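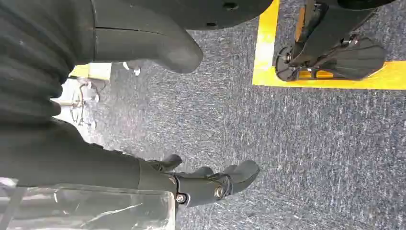

Reshma Ntuli says I'm wrong about the soup. She wrote me a long email after the last post, and the short version is that you can't freeze anything with potatoes in it, you never could, her mother never did, and I should take that paragraph down before somebody ruins a pot.

So. Not taking it down, but ok, some corrections.

2018-01-26, quick one, typing this on my lunch and I have to be back by one.

The potato thing. I've frozen the leek and potato maybe six winters running. It comes out grainy if you leave chunks in. I blend it, and blended it's fine. Reshma leaves hers chunky so I can see why hers goes to wet sponge. Should have said that in the post. Didn't. Sorry Reshma.

Also should have said: no cream before freezing. Cream goes in on the day. I wrote "add the cream and cool" and that was just me typing too fast with the phone going.

Other stuff people asked.

Containers. I use the flat square ones, the 600 ml, one is a big lunch for me or two small ones with bread. Fill them to just under the lip. I overfilled a batch in the fall and the lids all popped up and I had carrot soup frozen to the peas, to the ice tray, to a bag of rolls I'd forgotten about. Chipped at it with a butter knife, don't do that either, I have a scratch in the freezer wall now.

Bags are good too if you freeze them lying down on a cookie sheet. Then you can stand them up after like records. Takes a night. I don't love washing bags so I mostly stick to boxes.

Labels. Masking tape and a marker. Name and month. I know you think you'll remember. I had a box from March last year that I was sure was tomato, got it out, heated it, sat down with a grilled cheese all ready. Sweet potato and chili. Fine soup, wrong sandwich.

How long. I eat mine inside 4 months. Older is probably ok to eat but it starts to taste like the freezer. The lentil lasts best. Anything with pasta in it, forget it, cook the pasta fresh and drop it in the bowl. Same with rice. Rice drinks all the broth and then you've got a brick.

Lentil, since three of you asked and I never wrote it down properly:

- 200 g red lentils, rinsed till you get bored
- an onion, two carrots, some celery if it's not gone limp (limp is fine)
- garlic, however much
- cumin, a good spoonful, and a bit of smoked paprika
- one can of tomatoes
- stock to cover and then a bit more
- lemon at the end

Soften the vegetables slow. Really slow, lid on. Spices in for a minute, then everything else but the lemon. 40 minutes on low and stir it, it catches on the bottom when you wander off. I've wandered off. Salt after, not before, depends on your stock.

Blend half and leave half. Lemon goes in the bowl, not the pot, if you're freezing the rest.

Touran does hers with dried mint fried in butter and poured over the top, and it's better than mine, I'll admit that. Touran Moradi, you should put it up somewhere so I can link to it instead of explaining it badly. The butter has to foam first and the mint goes in off the heat, or it turns black and tastes like a burnt teabag. That's all I've got from her.

Thawing. Fridge overnight if I'm organized, which is maybe one time in five. Otherwise I run the box under the tap till the block slides out and melt it in a small pan with a splash of water, lid on, lowest heat. Break it up with a spoon as it goes. Get it properly bubbling all the way through befor you eat it.

Things I've tried and won't freeze agian: mushroom (went gray and a bit slimy), anything with zucchini, the egg drop one, obviously. Cabbage is ok but the smell when you open it. Whole kitchen.

Someone asked about an immersion blender versus a proper one. I have the stick kind, cheap, the shaft wobbles. Does the job. Let the soup cool a while first and keep the head under the surface. I've got a stain on the ceiling from the beet.

Ok, ten to one. Chicken stock next time, I've got a bag of bones in the bottom drawer that needs using and I keep promising. If you've got a chunky potato soup that survives the freezer send it over, Reshma and I both want to see it.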